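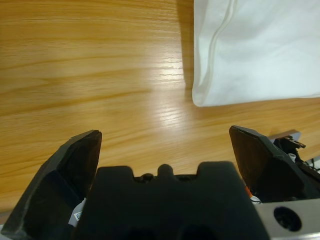
*Wooden tabletop with a white fabric item.*

**Tustora changes bulk record updates in its May release**

Tustora has changed how its CRM platform handles bulk edits made from list views. Batches of up to 1,000 records now run in the background, and the user can leave the page while the job finishes. The previous limit was 100 records per edit, with the browser tab held open until the last one saved.

Validation rules still run on each record. Records that fail are skipped and written to a results file with the field name and the error text – earlier versions stopped the whole batch at the first failure. Flows triggered by a field change run once per batch by default. Admins who need them to run once per record can set this on the object's automation page.

Kwon, a parts distributor in Ustbridge, tested the feature on a sandbox copy of its account data. Of 679 accounts reassigned in one job, 70 were skipped for a missing billing region. The company corrected those records and ran them again as a second batch.

The update does not cover attachments or archived records. Orgs hosted in the Grendosside data center will receive it in June. Existing permission sets are unchanged, but users need the "Edit in Bulk" permission before the new button appears in list views.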